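3.2. Consommation d'eau au point de puisage de la cuisine

La décomposition des volumes par usage reste le point faible de la plupart des bilans d'eau domestiques. Le compteur général fournit un total journalier fiable, mais l'attribution de ce total aux différents points de puisage repose le plus souvent sur des questionnaires, dont les biais de déclaration sont connus. Dans la résidence de Lavthorpe, 157 logements ont été équipés d'un débitmètre à ultrasons sur l'arrivée d'eau froide de la cuisine et d'un second sur l'arrivée d'eau chaude. L'acquisition est faite au pas de 10 s, ce qui suffit pour isoler un puisage ordinaire mais conduit à sous-estimer les ouvertures très brèves.

Un puisage est défini comme une période de débit non nul bornée par deux intervalles consécutifs à débit nul. Les puisages séparés par moins de 2 min sont regroupés en une même séquence. Ce seuil a été fixé après examen des distributions d'intervalles, qui présentent dans la majorité des logements un minimum local assez net à cet endroit – sauf dans les studios, où la distribution est presque plate. Les séquences ainsi obtenues sont ensuite classées en trois catégories (préparation, vaisselle, remplissage) par le module Cladus, à partir du volume, de la durée et de la part d'eau chaude.

La géométrie du poste intervient peu dans le classement, mais elle conditionne l'interprétation des volumes de la catégorie vaisselle. Une cuve profonde incite à laver sous le jet lorsque la quantité de vaisselle est faible, le volume nécessaire au remplissage étant jugé excessif par les occupants. L'évier à cuve rectangulaire et robinet à col de cygne (figure 4) a été retenu comme configuration de référence pour le calcul des volumes utiles.

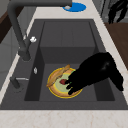 Figure 4. Évier encastré dans un plan de travail clair, avec robinet à col de cygne. Rendu de synthèse.

Le volume utile est calculé jusqu'à une hauteur de remplissage conventionnelle, inférieure de 8 cm au bord de la cuve. Les valeurs déclarées par les occupants lui sont systématiquement supérieures, probablement parce qu'elles incluent le rinçage. Nous avons donc écarté les déclarations et conservé le seul volume mesuré, quitte à perdre la distinction entre lavage et rinçage lorsque les deux opérations se succèdent sans interruption.

Les pertes en attente d'eau chaude constituent un poste distinct. Elles dépendent de la longueur de canalisation entre la colonne montante et le robinet, du diamètre intérieur du tube et du temps écoulé depuis le puisage précédent. Le modèle de refroidissement utilisé est celui du code Plekolar, dans sa version monodimensionnelle, avec un coefficient d'échange constant sur toute la longueur. L'hypothèse est discutable pour les tronçons noyés en dalle ; elle n'a pas été corrigée ici, faute de relevé complet du cheminement des réseaux dans le bâtiment Simões.

Deux réserves doivent être formulées. La campagne d'octobre a été perturbée par une coupure de l'alimentation des enregistreurs, et les journées incomplètes ont été exclues sans reconstitution. Par ailleurs, les logements dotés d'un lave-vaisselle raccordé en aval du débitmètre présentent des séquences composites que Cladus affecte parfois à la catégorie remplissage. Un filtrage fondé sur la périodicité des appels de débit permet d'en retirer une partie – son effet sur la répartition finale est examiné en section 3.4.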